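Chapter 4
Storing Small Parts

In this chapter you will learn how to choose a box for small items, how to label it, and how to set out a bench so that things can be found again.

Most workrooms hold far more small things than large ones. When Cillian Ní Chonaill listed the contents of the Kiltel workshop, she recorded 1,663 separate items, kept in 113 boxes. Screws, clips and plugs made up the greater part. Before the list was made, the same stock had been spread over 186 tins, jars and bags, many with no label at all.

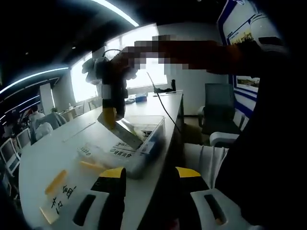 Figure 4.1 A clear plastic storage box with its lid open, on a long white table. The labels are on the front.

A clear box lets you check what is inside without lifting the lid. It still needs a label, as many small parts look alike from a short distance. Put the label on the front face, where it can be read when boxes stand side by side - a label on the lid is hidden once another box goes on top.

Section 4.1 deals with the size and shape of boxes. Section 4.2 covers labels, including those written in more than one language.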